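A roupa preta é a pior: conversa com Eskil Lie sobre robôs, hesitações e máquinas de secar

Comecei mal a conversa com o Eskil Lie, porque lhe perguntei quando é que ia poder comprar um robô que me tratasse da roupa. Ele riu-se, pediu um café e disse que preferia falar de meias. “Meias pretas dentro de um tambor. Se me deixares falar disso durante uma hora, vou-me embora contente.” Deixei, e acabou por ser bem mais de uma hora.

O Eskil trabalha no Prundel, um projeto de investigação que tenta perceber como se ensina um braço robótico a fazer tarefas domésticas a partir de demonstrações humanas. Uma pessoa comanda os braços à distância, tira a roupa da máquina, mete-a no cesto, e tudo fica gravado: o que viram as câmaras, onde estavam as juntas, quando é que a pinça abriu e fechou. Depois treina-se um modelo com isso e espera-se que ele faça o mesmo sozinho. A ideia geral já é conhecida de quem segue a área (eu sigo aos tropeções). O que me levou a procurá-lo foi um resultado mais pequeno e, para mim, muito mais curioso, sobre o que acontece quando se deixam ficar nos dados os bocados que correm mal.

“Toda a gente limpa os dados”, contou-me ele. “Nós também limpávamos! A pessoa falha a camisola, volta atrás, tenta outra vez, e tu cortas essa parte porque é feia. Ficas com demonstrações lindas. E depois o robô falha a camisola e fica ali parado, porque nunca viu ninguém falhar.”
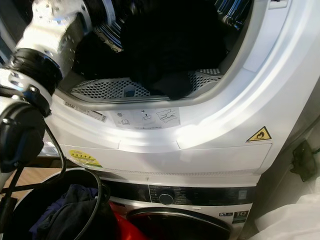
O braço junto ao tambor aberto da máquina de secar, com roupa preta lá dentro.

O conjunto de dados do Prundel tem 3605 demonstrações, gravadas por 13 operadores, e soma mais de 132 horas. Na primeira versão, 411 dessas demonstrações tinham sido postas de lado por terem correções a meio: a pinça que fecha no vazio, a peça que escorrega, o braço que recua porque vinha torto. Foi a Chak-lun Mak - desculpem, o Chak-lun Mak, e ele próprio me corrigiu por escrito quando lhe mandei o rascunho - que insistiu em ir buscá-las outra vez.

O Chak-lun juntou-se a nós já com o segundo café na mesa, e trouxe o computador, coisa que o Eskil tinha prometido que não ia acontecer. “Estive duas semanas a ver as gravações rejeitadas”, disse-me. “Comecei a gostar mais delas do que das outras. Vê-se a pessoa a pensar. A pinça abre um bocadinho, espera, roda, abre mais. Quem corta isso fica só com a resposta e perde a conta toda.”

Perguntei-lhe como é que se usa uma coisa destas sem ensinar o robô a falhar também, que era a dúvida que me andava a roer desde o início. Ele virou o ecrã para mim. Chamam Zudex ao método (o nome vem de uma piada interna que os dois se recusaram a explicar-me) e consiste em marcar, dentro de cada gravação, o momento em que a tentativa se perde e o momento em que a recuperação começa. O modelo aprende a imitar o segundo troço. O primeiro serve só como contexto: mostra-lhe o género de sarilho em que pode vir a estar metido, sem nunca lhe ser apresentado como coisa a copiar.

“Parece simples quando ele conta”, atirou o Eskil, “mas o difícil é decidir onde está a fronteira. Eu punha-a sempre tarde demais.” O Chak-lun concordou com um entusiasmo que me pareceu ter história. As primeiras marcas foram feitas à mão, pelos dois, e discordavam tanto que acabaram por escrever uma regra: a recuperação começa quando a pinça deixa de avançar para o alvo antigo. Pode ainda nem ter recuado, basta que tenha desistido. O Eskil achou a palavra “desistir” pouco científica e perdeu a votação, que foi entre dois e teve de ser desempatada por uma colega.

Quis saber porquê roupa, com tantas coisas mais dóceis que há numa casa. A resposta veio dos dois ao mesmo tempo, e percebi só metade: a roupa não tem forma fixa, muda cada vez que se lhe toca, e um monte de tecido escuro é quase só sombra para uma câmara. Num tambor de metal há ainda os reflexos, e por cima disso a borda da porta, que é curva e tapa parte da vista consoante o lado de onde se chega. “Um cubo de madeira é um cubo de madeira”, disse o Eskil. “Um par de leggings pode ser qualquer coisa.”

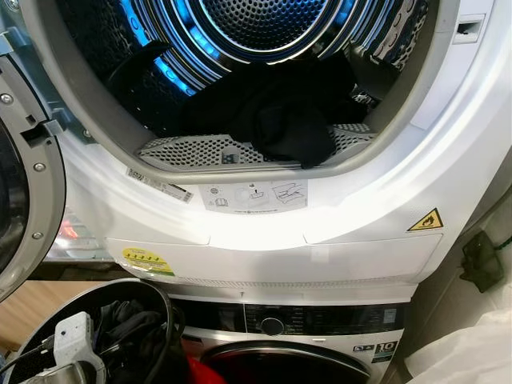
E quanto tempo demora um operador novo a gravar demonstrações que prestem?

“Depende muito da pessoa, mas uma tarde costuma chegar para a tarefa em si. O que demora mais é perder a mania de fazer bonito. Quem chega quer impressionar, faz tudo devagarinho, e nós precisamos que trabalhe como trabalharia em casa, com pressa normal e erros normais.”

Foi o Eskil quem respondeu, e a seguir contou-me uma coisa que me ficou. Nas primeiras sessões, os operadores pediam desculpa em voz alta sempre que deixavam escapar uma peça. Tiveram de combinar com eles que ninguém carregava no botão de parar por causa de um erro, a não ser que houvesse risco de estragar alguma coisa. Levou tempo! Uma das pessoas mais habilidosas do grupo continuava a interromper a gravação à socapa e a recomeçar do zero, e só deram por isso porque os ficheiros dela eram todos suspeitamente curtos.

Falámos depois das câmaras, que é o assunto em que o Chak-lun se senta mais direito na cadeira. O sistema usa uma vista de cima, mais aberta, e câmaras pequenas nos pulsos, junto às pinças. Eu partia do princípio de que a de cima era a importante, porque é a que se parece com os meus olhos. Ele diz que sim para a aproximação, para saber para onde ir, mas que nos últimos centímetros a decisão vem quase sempre do pulso. E o pulso, coitado, vê coisas esquisitíssimas: passa pelo chão, pelas pernas dos objetos, por pedaços de equipamento, e muitas vezes tem um dedo da própria pinça a ocupar uma boa fatia da imagem.

“As pessoas olham para uma imagem de pulso e perguntam o que é aquilo”, disse ele. “Eu também pergunto, às vezes. O modelo não tem esse luxo, tem de fazer alguma coisa com ela.” 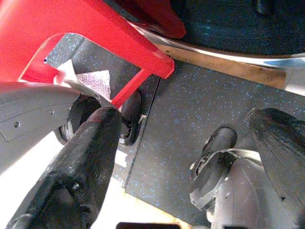

E aí está uma das partes do resultado que eles próprios não esperavam. Quando treinaram com as recuperações incluídas, o modelo passou a dar mais atenção às câmaras de pulso precisamente nos momentos de aperto. Sem elas, apoiava-se na vista de cima do princípio ao fim, e quando a pinça vinha vazia ele seguia caminho para o cesto com a maior das convicções, largava nada lá dentro e voltava para a próxima. (O Eskil imitou o gesto com o braço e quase entornou a água.) Com elas, o movimento de ir ao cesto de mãos a abanar tornou-se raro. Pedi um número e ele fez uma careta: disse-me que ainda estão a repetir os ensaios e que prefere dar números quando tiver a certeza de que não mudam na semana seguinte. Aceitei, até porque já me deram números entusiasmados noutras conversas e tive de os ir corrigir depois.

O que ele me deu foi o contrário, uma lista do que continua a não funcionar. Peças enroladas umas nas outras. Mangas presas na dobra da borracha. Qualquer coisa muito fina, que a pinça aperta sem que nada no sinal o denuncie. E a roupa escura, sempre a roupa escura, ao ponto de terem feito sessões inteiras só com peças dessas. “Se funciona com preto, com amarelo é um passeio”, garantiu o Chak-lun. O Eskil não tem tanta certeza, e ficaram os dois a discutir isso durante um bocado, meio em inglês, enquanto eu tomava notas que agora não consigo ler.

Perguntei também pelo lado menos romântico, o dinheiro e as peças. As pinças são adaptadas por uma oficina pequena, a Jerov, e as conversas sobre a ponta dos dedos parecem ocupar metade das reuniões. Muito macia, gasta-se depressa; muito dura, escorrega no tecido. O financiamento está garantido até ao fim desta fase através do programa Magnusson, e depois logo se vê. O Eskil encolheu os ombros a esta parte, mas notei que foi a única em que olhou para o relógio.

Em janeiro começaram a testar outra ideia, que é pedir ao operador que provoque o erro de propósito: aproximar-se mal, agarrar pela ponta, largar a meio. Eu achei ótimo, pareceu-me um atalho esperto. O Chak-lun abanou a cabeça. Os erros fingidos, diz ele, reconhecem-se à légua, porque a pessoa já sabe que vai falhar e começa a recuperar antes do tempo. “É como aqueles jogadores que se atiram para o chão antes de lhes tocarem.” Por enquanto ficam com os erros verdadeiros, que são mais lentos de juntar.

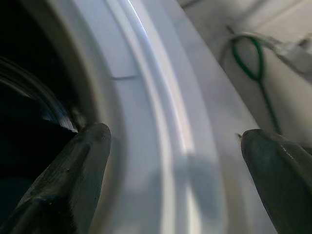
Aveiro, 22 de fevereiro de 2026

Mandei-lhes o texto até aqui e responderam os dois, cada um com as suas emendas. O Chak-lun quis deixar claro que marcar recuperações não é invenção deles, que há muita gente a trabalhar em ideias parecidas, e que o contributo do grupo está na regra da desistência e em mostrar que ela se consegue aplicar de forma consistente por pessoas diferentes. Fica dito, e com gosto.

O Eskil, por seu lado, queria acrescentar uma coisa sobre a borda da porta. Tínhamos falado tanto da roupa que a borda quase não apareceu nas minhas notas, e ele acha isso injusto. A passagem pela abertura é apertada quando a pinça vem aberta, e muitas das correções dos operadores acontecem aí, antes de se tocar em tecido nenhum: encostam, sentem que vêm de lado, recuam um pouco e entram por outro ângulo. “Põe isso, por favor”, escreveu-me. “As pessoas imaginam que o problema é agarrar. Uma boa parte do problema é entrar.”

Perguntei-lhe, na volta, se a regra também servia nesses casos, uma vez que ali não há peça nenhuma a servir de alvo. Respondeu-me que serve, desde que se trate o centro da abertura como alvo, e que essa foi a terceira versão da regra e a primeira em que ele e o Chak-lun concordaram sem precisar de chamar a colega.

A próxima ronda de gravações vai incluir toalhas e lençóis de elástico. Já pedi para ir assistir aos lençóis.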